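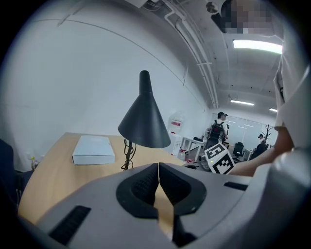 *Desk with closed white box, black lamp and clear bottle with a green cap. Office room, overhead lights on.*

# Grekier desk set

Notes on the desk-tidying part of Grekier, written by Asuka Hosoda. Da-eun Sun wrote the labeling rules and disagrees with some of what follows.

## What's in it

- 1322 stills of office desks and the things left on them
- 149 desk layouts, most shot more than once
- one text label per still: `tidy`, `in_use` or `cluttered`
- a short list of objects for each desk, typed by hand

The older Cadum list is still in `old/`. Don't merge it. Its categories look similar and mean different things.

## How far to trust the labels

Less than the folder names suggest. "Tidy" was meant to say that a person could sit down and work without moving anything first. Labelers mostly went by how many objects they saw, so a desk with one big box in the wrong spot passes and a desk with six pens in a row fails. I rechecked 300 stills in May and would have changed around 100 of them. Da-eun thinks I'm too strict about cables. Maybe, but a coil of cable at the foot of a lamp takes up desk space, and the rules never mention it.

Other weak spots:

- **Closed boxes.** Labeled `box`, with no guess at the contents. Some labelers wrote "packaging" instead, which assumes the thing is trash. We have no way of knowing that from a still.
- **Bottles.** `bottle` covers drinks, glue and cleaning spray alike. If you want to teach anything about what belongs on a desk, this label won't get you there.
- **Lamps.** Fine as objects. The field `lamp_on` was filled in by guesswork under bright ceiling lights and I'd ignore it.
- **Background.** Water dispensers, side tables and spare chairs are not listed, even when they're easy to see. People in the room aren't either.

## Claims I'd drop

An earlier draft said the set "captures real office habits." It captures desks at one moment each. Whether a box had been there for a minute or a month is anyone's guess, and there is no before-and-after pairing.

The Skileo tidiness score is in column `sk`. It tracks object count so closely that I can't see what else it adds. Tanabe asked us to keep it for older scripts, so it stays for now.

## Open items

- split `bottle` into at least drink / other
- write a rule for cables
- decide whether chairs pushed against a desk count as part of it
- delete `lamp_on`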